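Workshop notebook, Prornholm
Sep 27, 2025
Green panel, carrying and fitting

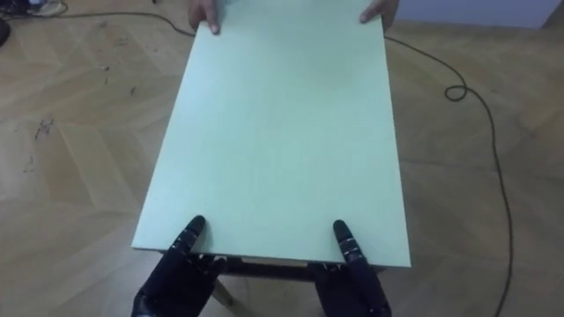
Green panel, held at both ends. Note the paler edge.

Back on the shelving job. I said in July that I didn't believe in these panels and I have not changed my mind much, but I did say I would give them a fair go before grumbling again, so this is the fair go.

The claim, from the Mirneo leaflet, is that one panel does for a shelf, a table top or a door, and that the matt finish "forgives handling". I don't know what forgiving handling means. Either it marks or it doesn't. The surface is not dead even when you look along it. There is a faint sheen that comes and goes, and I can't decide if that is the finish itself or the light in this place. Put it under the other lamp before anyone writes to Mirneo about it. I would rather not send a complaint about our own bulbs.

Colour: ordered as mint. It is very pale for mint. The old Clornstead doors were called mint as well and they look nearly grey beside it, so the word is no use when reordering. Use the order code, 299, and keep an offcut in the drawer to check against. If the next lot is different we'll at least be able to prove it to somebody.

Carrying. Two ends, hands on each, flat, fingers on top and the rest underneath. I had my doubts about carrying it flat at all. With the old boards we always went on edge, one behind the other, and that got us through the store door without skinning knuckles. Flat is slower and you need the whole width of the gangway. What flat has going for it is that you can see the face all the way and you don't stand the thin edge on the floor when you stop for a breather, which is how we spoiled two of the last lot. Corners went soft. The supplier said damp, I said floor, we never settled it.

So for now: flat in the gangway, on edge only through the door, and never put down on a corner. If it has to be put down, it goes on the trestles with the blankets. The blankets need a shake, there was grit in one of them and grit under a matt face is asking for trouble.

Grip. Wide apart at the end, one hand near each side. Holding it in the middle feels easier for the first few steps and then it tips. Fingertips flat, no digging in. I am not convinced the finish will stand fingertips for long whatever the leaflet says. I wiped one with a dry cloth and then a barely wet one, and couldn't honestly tell which did better. Needs doing again with properly greasy hands, after someone has been at the hinges.

Fitting. Tried one across the brackets by the window wall. It sits. Whether it goes on sitting with the paint tins on it is another matter. The Cieślak brackets are set for a thicker board, and there is a gap at the lip you can get a strip of card into. I packed it with card to see, and the rattle went, but card is not a fixing and I don't want to find it still there next year. Options are felt strip, or moving the lip screws down a hole, which means taking the whole row off. I'd go for the screws. Felt will be suggested and felt will fall out.

Sag: can't say yet. Eight tins on it overnight, straightedge in the morning, then nine if it looks all right. The leaflet gives a load but doesn't say how far apart the supports were, so I am ignoring the leaflet. Please leave the tins where they are. If you need the grey undercoat it is in that row, so put something of the same weight in its place and write down here what you put.

Edge. The strip along the sides is lighter than the face. Some will like that. On a shelf at eye height I think it looks unfinished, and it will show every knock from the tins going in and out. Could be painted to match if we can get near the colour, see above about the word mint. Leave it bare for the first row and see whether anyone apart from me minds.

Cutting. Not tried. I don't want to put a saw to one until the sag question is answered, in case the lot has to go back. When we do: masking tape on the line, fine blade, face up for the hand saw and face down for the jigsaw. Keep the dust and look at it, I'd like to know what is under that finish before I trust a screw in the end of it.

Still to do
Look at the face under the other lamp
Shake out the trestle blankets
Straightedge on the loaded shelf
Lip screws on the Cieślak brackets, whole row
Greasy hands test
Offcut in the drawer, labelled 299, once there is an offcut

Where I stand tonight: better to handle than I expected, price still silly, shelf unproven. The old boards stay stacked behind the door until the straightedge has been on it, so please don't give them away.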